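Grerix Fingertip Pads: A Club Mentor's Review

I help out with the robotics club at Julcombe, and our students have been practicing picking up fruit and vegetables and setting them down again.

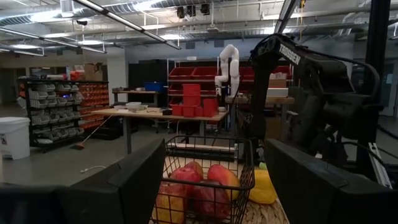 What we liked

The grip! Mangoes and apples are slippery customers, all curves and shine, and before the pads went on, Anouk's team spent most of January chasing them around a wire basket. A set took five minutes to fit (well, nearer 19 the first time, when Oisín put one on backward and we all had a good laugh), and the kids were picking apples that same afternoon. Bell peppers are still tricky, being such lumpy things, but even those are coming along nicely.

What we didn't

The edges start to lift after a few weeks of steady use, and the instructions are tiny. I had to borrow Griet's reading glasses! I'd also love a softer version for ripe fruit.

Would we buy them again?

We already have, three sets so far, and Ineke wants another for her younger group before the Aerts contest in spring. Four stars from me, and five from the students, who are easier to please.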